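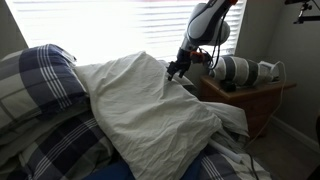
A robotic arm over an unmade bed, with a wide window behind it.

Who Gets to Ask the Questions?
By Shiyu Wei
2021-05-09

Political books used to argue with someone. The ones I have read lately mostly argue for an audience that already agrees, and the publishers know it.

Take the new paperback edition of Varela's essays on taxes and family life. It runs to 75 short chapters, and nearly every one opens with a question the reader is supposed to answer in a certain way. Do you trust Washington with your paycheck? Should a school board know your child better than you do? By the third chapter I could fill in the rest myself.

I don't object to strong opinions. I have plenty. What bothers me is that the other side never gets a full paragraph. Bravance, who writes from the left and sells just as well, does the same thing with landlords and hospital executives.

Last November the library in Trileddale put both books on one table and invited people to read the pair. I went to the discussion. The best remarks came from a retired mail carrier who had marked 100 pages in each and disagreed with both authors about pensions. She had facts, and she was willing to be corrected on one of them.

I would buy a book by her. Until she writes it, I suggest reading any political bestseller with a pencil and writing down the strongest objection to each chapter. If the author never takes up that objection, the book goes back on the shelf. I have put back three so far this year.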